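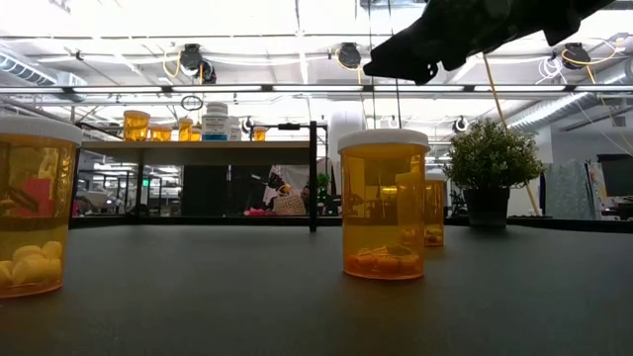

Amber bottles with white caps on the table, more amber bottles along the metal shelf.

Empty bottles wanted for the spring sorting drive

The Rinholm workshop is collecting amber prescription bottles again, and we have room for more of them than we did last year. The metal shelf has been cleared of old paint jars, and the bottles now have the top of it.

We use the bottles for small parts. Beads, screws, seed packets that have split, watch batteries, fuses and sewing machine needles all do well in them. The plastic lets you see what you have without opening anything, and the caps stay on if a bottle gets knocked over. Last fall we filled 207 bottles and sent most of them out to the repair table at Segers Hall and the school garden on Surkura Street. Both have asked for more.

What we can take

Any size is fine. The tall ones go first because they hold knitting needle tips and short pencils, but the short ones are useful for beads and the smallest screws. Bottles must be empty and washed, with the label off. If the label will not come off, soak the bottle overnight in warm water with a spoonful of baking soda, then rub the glue with a little cooking oil. Wash it again after the oil or the lid gets slippery.

Please leave the caps on the bottles they came with. We lost most of an afternoon in January matching loose lids to bottles. Caps from different pharmacies look alike and do not always fit, and a cap that nearly fits is worse than no cap at all in a toolbox.

We cannot take any medicine, including vitamins and cough drops. Ask your pharmacy about a take-back bin before you bring the bottles to us. Bottles that held liquids are also a no, as the smell stays in them.

Sorting by size
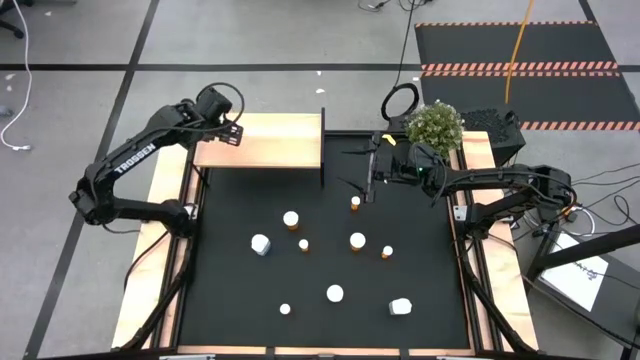
The larger bottles with wide caps go in one group and the small ones in another. Take the lids off and look inside as you go – anything with a chip or a cloudy ring at the bottom goes in the recycling box. Loose lids and the little white pieces are kept apart from the bottles until the end, when they get their own tray.

Once a group is done, the bottles are packed in Lollex boxes, 100 small or half that many large to a box. Write the size on the short end of the box, not the top, as the boxes get stacked. Use a marker. Pencil does not show up on the cardboard.

If you are labeling filled bottles, put the label low on the side so the contents can still be seen above it. Masking tape works and peels off later. Please use plain words, such as "wood screws, short." Last year we had several marked "misc," and they all came back.

Child-resistant caps

Some of the garden families have asked for caps that small children cannot open, and others have asked for caps that people with sore hands can. We will keep two boxes. Many pharmacy caps work either way up, so try flipping one over before you decide which box it belongs in.

Where to bring them

The drop-off bin is inside the side door at Rinholm, to the left of the coat hooks. It is open from 3 to 5 in the afternoon. Paper bags are better than plastic ones, and please fold the top over. If the bin is full, take your bag through to the workshop and leave it under the bench by the sink.

We also need egg cartons and shallow trays, any color. No more yogurt tubs for now.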